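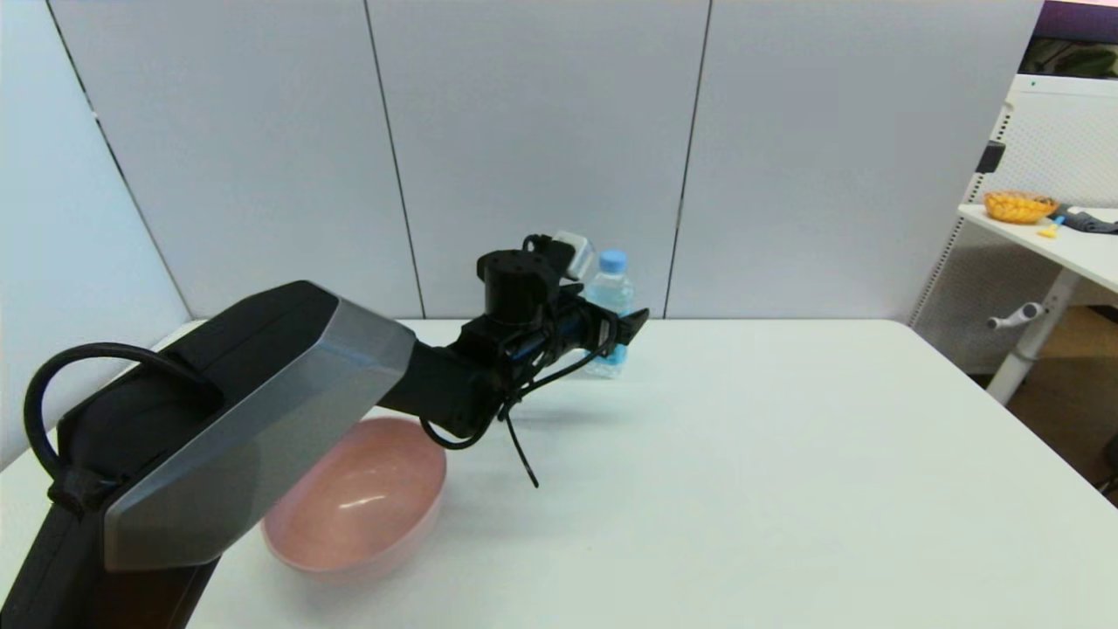 The pink bowl and the water bottle, on the white table.

I've been meaning to put this page up since April, when we finally got our corner at Mundstead looking like somewhere you'd want to spend a morning (it took more than 54 emails, mostly about paint). It's only a small gallery so far, and I'll add to it as the rest gets done!

A few notes on what you're looking at. The bowl is my favourite, a wide, shallow plastic thing in the palest pink, and I've since gone looking for more in the same colour without any luck. The bottle has a light blue cap and a blue band to go with it, and I do like those two colours together on all that white.

Over on the right is the second desk, the one with the crank handle, with the pegboard behind it. I'm dead set on filling that pegboard. The orange woven basket with the yellow bits in it lives there for now, and it cheers up the whole corner. Same goes for the purple strip over the window, and the green outside.

Next up is the Stunau room, where we still have 3 shelves to hang.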